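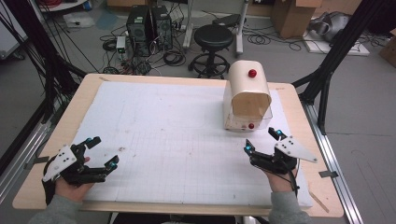
Call for Participants: Demonstration Recording, Evia Project

Studik invites adults to take part in recording tabletop tasks performed with a pair of hand-held grippers. The recordings will be used to train Inga, a system that learns handling skills from human examples.

Participants will be asked to complete 14 short tasks per session, repeating each one as directed by session staff. The project will collect 3000 demonstrations in total. No technical background is required. Applicants must have full use of both hands and be able to attend at least two sessions.

Sessions are held at the Keretier building, Room 17. Compensation is $20 per hour. Applications are due Jul 7, 2021, and should be submitted through the Studik participant office.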